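Match-day inspection, Cavivley ground, main stand and pitch
Home fixture v. Grollard, April
Inspected by: Graça Bettencourt
Reviewed by: Conceição Simões

1. Goal frames and anchors: PASS. Net clips replaced at north end.
2. Pitch surface: PASS. Divots filled at the Stostlow Road corner flag. Recheck at halftime.
3. Perimeter boards: ACTION. Sponsor board 4 has a raised lower edge. Refix before warm-up.
4. LED board cabling: PASS. Covers taped down along the full touchline.
5. Sponsor banner, east rail: PASS. Ties at every eyelet.
6. Stand seating: PASS WITH COMMENT. 176 seats checked, row C end seat loose. Closed off, not to be sold.
7. Emergency exits: PASS. Gates open outward without a key.
8. Away section: PASS. Limit of 300 confirmed with gate staff.
9. Floodlights: PASS. All lamps at 100 percent on test.
10. First aid room: ACTION. Stretcher strap frayed. Spare requested from Matos.
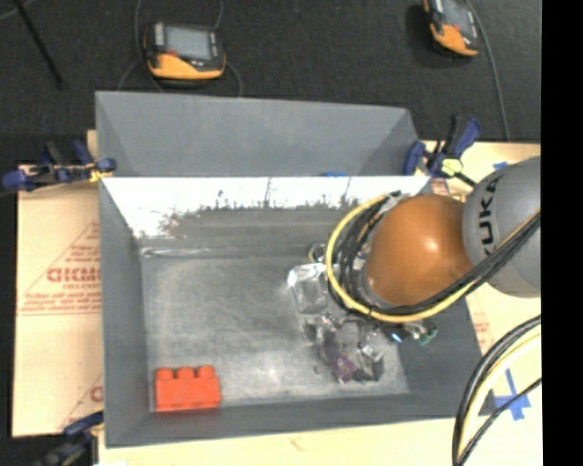
Gray bins, orange and gray KUKA arm.

11. Tunnel and dugouts: PASS. Mats flat, no standing water.
12. Public address: PASS WITH COMMENT. Weak at turnstile end. Stewards to carry loudhailers.

Items 3 and 10 to be signed off before gates open.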